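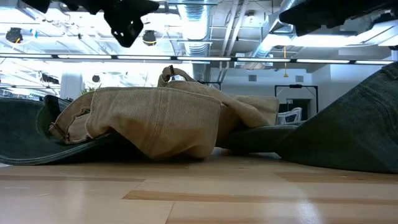

Ikik Community Help > Work and Money

Robots are learning to sort clothes at my job. Do I train them or train for something else?

Posted 21 December 2019 by Gwawr Bevan

I sort returns for a mail-order outfit: bags, caps, denim, anything people bought at midnight and regretted by breakfast. A good shift for me is 1214 pieces. Management has brought in robot arms to do the picking up and turning over, and they want two of us to move across and "support" them. Same pay for the first 40 days, then a review. I've been to see it. Lots of desks, very few people lifting anything. My wrists like the idea. The rest of me wonders what I'd be supporting by next February. Has anybody here made this move, and what did you do all day?

Emrys Maddocks

I moved over at Kellora, which was a warehouse and is now a warehouse with opinions. You will spend less time handling clothes and more time watching clothes get handled, very slowly, by something that cost more than your house. Soft things are hard for it. A box stays box-shaped. A cap can be any shape it likes, and a canvas bag with a strap is a different object every time you put it down.
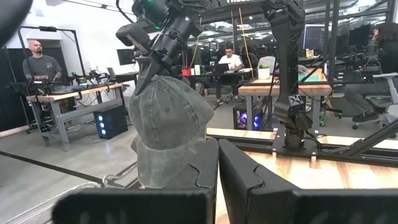

One cap, several arms, and the desk jobs behind them.

My old job was quick and nobody asked me about it. Now I get asked all the time. Why did you grab it by the crown? I don't know, my hand did it. They write that down. It's flattering for some 5 weeks and then you start noticing how you pick up your own socks.

Practical stuff: get the new job title in writing before you go, and ask who scores the review and on what. Ours was scored on pieces per hour for a while, with me standing next to a machine that did the pieces. Also ask for a decent chair. My back was fine with lifting and hates sitting.

Watkins

take the money. they said the same about the label printer and we still have three people looking after the label printer

Search the community
Type your topic here Go

Related
Can my boss change my job title without asking me?
Sore wrists from folding, what helped you?
Tunesier headset keeps dropping out on the packing floor
Retrained at 50, ask me anything (189 replies)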